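Sewer scope before closing, worth it or upsell?
Forum: Buying & Selling > Home Inspections

brickandbiscuit
Posted 19/11/2020
So we're under contract on a 1950s ranch over in Sonirbridge and our inspector (he's with Closel) wants another $149 to run a camera down the sewer line. The regular inspection is already booked and paid for. My agent says most of her buyers skip it. My dad says I'd be nuts to skip it. There are two huge maples between the house and the street, if that matters. Anybody done this and been glad, or felt like they threw the money away?
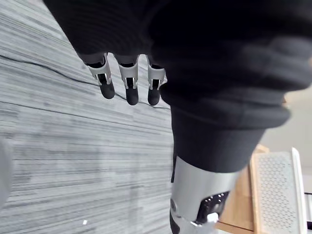

Does the regular home inspection cover the sewer line at all?
Only what they can see from inside the house, so they'll run the taps and flush the toilets and look at the exposed pipe, but the part buried in the yard isn't included unless you add the scope.

guttergal
Do it. Two maples and a 1950s house? That's clay pipe or something worse, and roots love clay. We skipped ours and paid $2,355 that May to have a section dug up and replaced, and that was the cheap quote!! I still get grumpy walking past that patch of lawn.

halfbath_hank
I'll be the other side. I've bought three houses and scoped one, and the scope on that one was a blurry video and a guy telling me it "looked okay for its age." Same as I could've guessed. If the seller can show you the line was replaced, save your money and put it toward the radon test.

guttergal
If the seller can show you, sure. How many sellers have that paperwork handy though?

halfbath_hank
Mine did. Just saying ask first before you hand over the card.

brickandbiscuit
Okay, I asked. Seller's disclosure says "no known issues" and that's it, no receipts. They've been there 20 years. My agent is now saying we only have until the end of our inspection period to decide, so I'm leaning yes. The house comes with all the appliances too, and I was so busy thinking about the yard that I forgot to ask if he tests those.
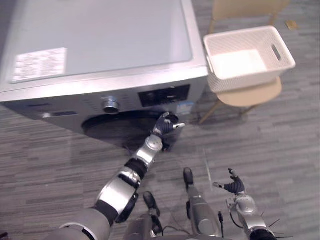
Anyway I called the Closel office back and the lady was super nice about it. They can do the scope on the same visit, it adds 30 minutes, and I get the video plus a written page. She said the built-in kitchen stuff gets switched on but anything that plugs in and could leave with the seller is outside the basic inspection. Kind of annoying but fine, I'll check those myself on the walkthrough.

dreadful_drains
Retired plumber here. Ask them two things. Are they going in through a proper cleanout or pulling a toilet, and are they going all the way to the city tap? I've seen reports where the camera quit halfway and the buyer had no clue. And Hank, a blurry video means you got a lousy operator, it doesn't mean scopes are useless.

halfbath_hank
Fair enough on the operator. I still think half of these get sold on fear.

moss_on_the_roof
We used Falico for ours and they found a belly in the line, and the seller knocked some off the price. Didn't even argue. Get the written page, our agent needed it for the repair request.

brickandbiscuit
Booked it! There's a cleanout by the back steps, so no toilet pulling, and she's putting a note on the order about going all the way to the tap. Thanks everybody (you too Hank). I'll come back and post what they find.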